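Veronica Anghel
Thread on moving a small parts shop from Trarcombe to Wakcombe without losing the stock records. We finished in October and a couple of people asked how it went, so I'm writing it down while I still remember.

1/ The shop sells spares for old sewing machines: bobbin cases, belts, foot pedals, needle plates. We had 900 lines on the shelves and a stock book that agreed with most of them.

2/ The first job was the book. Nii Agyeman and I went shelf by shelf before anything was packed, and wrote the true figure next to the old one in pencil. It took 6 evenings. I had put it down as two.

3/ The worst were the belts. The old labels went by machine model, the newer ones by length, and the same belt was sitting in both places under different names. We went with length and kept a list of models taped inside the cupboard door.

4/ Anything that hadn't sold in five years went on a separate list. That came to 200 lines. Some we kept anyway – there are needle plates in there you can't get now, and someone rings up for one every other winter.

5/ The rest of that list went to Vlad, who repairs machines at the far end of Trarcombe and will use the bits. He paid a fair price for the lot and took it away in two trips.

6/ Packing: one shelf per box, never two, and the shelf number on the lid and on one side. If you only write on the lid you can't read it once they're stacked. I have made that mistake before, moving house. 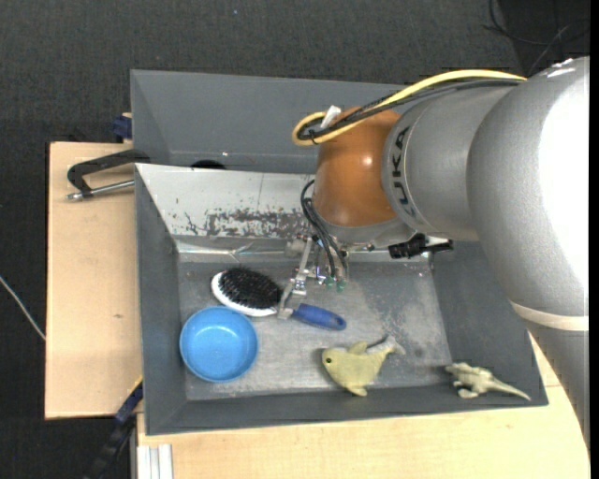

Gripper down in the grey bin, cables looped over the top.

7/ Labels next. We changed the numbering at the same time, which I wouldn't do again. For a fortnight every part had an old number and a new one, and customers were quoting the old one from the printed list.

8/ The new numbers are shelf, then row, then place in the row. Stollar, the old owner, numbered parts in the order he bought them, so number 12 and number 13 could be at opposite ends of the building.

9/ Post orders were stopped for the week of the move. I put a note on the website and another on the answerphone. Three people ordered anyway and were fine about waiting.

10/ Things still to sort: the pedal leads are in one big tangle, the screws need proper drawers, and the Wakcombe unit has one socket near the packing bench when we need four.

11/ Someone asked about software. We use a spreadsheet. It has a column for the date each shelf was last checked, and I do one shelf each morning before the phone starts.

12/ Printed list with the new numbers is at the printer's now. If you have the old one, keep it until yours comes – we can look up either.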